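Gramus Randby Three-Wall Bench Enclosure
Reviewed by Ikechukwu Onyeka

I have now spent 710 dollars on three walls and a floor, and I'd like to talk about it.

The Randby is the middle child of the Gramus enclosure range. You get a square floor, a back wall, two side walls, two aluminum corner posts, a bag of trim and an instruction sheet that was clearly drawn by somebody who already knew how it went together. The front is open. I bought it in November to replace a homemade arrangement of shelving board that had developed a lean, and which everybody who visited felt free to mention.

Assembly

One evening, most of it spent on the left corner post. The posts are good, stiff pieces of metal and they arrived straight. The slots the walls slide into are less generous. Mine needed some persuasion with the heel of my hand, then with a rubber mallet, then with language. Once they're in, they stay in. I have leaned on the back wall by accident more than once and it doesn't flex.

The side walls open outward, so you can see into the back corners without putting your head in there. My old one had square sides and I had the bruises.

The metal edging that covers the seams at the floor goes on last. Do a dry run first. I didn't, and had to lift a whole strip to get the wall down behind it.

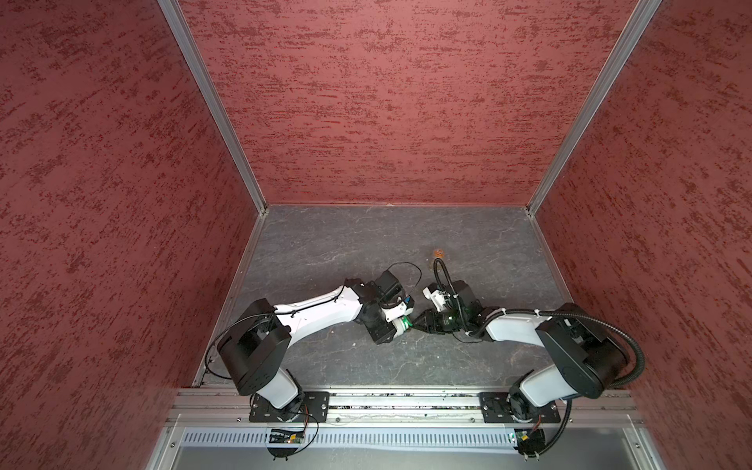
The walls

There are two finishes, plain white and something called Gatchalian Red. The red is 60 dollars more. I ordered it on the strength of a thumbnail and expected a flat brick color. What came is a deep maroon, blotchy, with darker strokes dabbed across it, very much in the style of a steakhouse that closed when I was in high school.

I have come around to it. It hides fingerprints, the texture doesn't glare under a lamp, and a small orange-brown thing put down on the gray floor stands out nicely with all that dark red behind it. Anything maroon you will of course never find again. If you need to judge color accurately in there, get the white.

The floor

Mottled gray with faint pale veins, like a kitchen counter in a rental. It's flat and doesn't wobble. Gramus says the surface is good for 2,000 wipe-downs, a number I have no plans to check.

It scuffs, though. The marks are light and the mottling swallows most of them, but they are there if the light comes in low. It also has no talent whatever for hiding white specks. Sawdust blends in. Crumbs do not. I sweep, I look again, and there's one sitting near the middle like it pays rent.
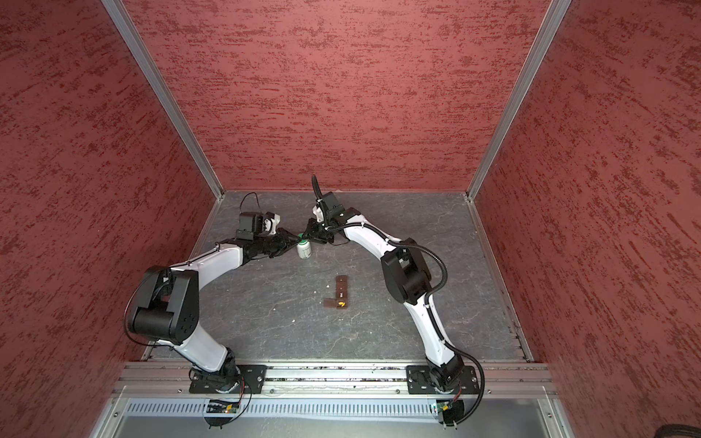
Gatchalian Red walls, gray floor, one crumb near the center.

Complaints

The side walls only come off if you loosen the corner posts, so cleaning the back seam is a job for a narrow brush and a patient person. Replacement trim has to be ordered from the Droselholm warehouse and shipping costs more than the trim. And the instruction sheet calls the same bracket B on one side and D on the other – I have checked, they are the same bracket.

Would I buy it again? Yes, probably, at a discount. Four stars for the walls and posts, three for the floor, and one for the instructions, which I have kept in case I ever need to move the thing.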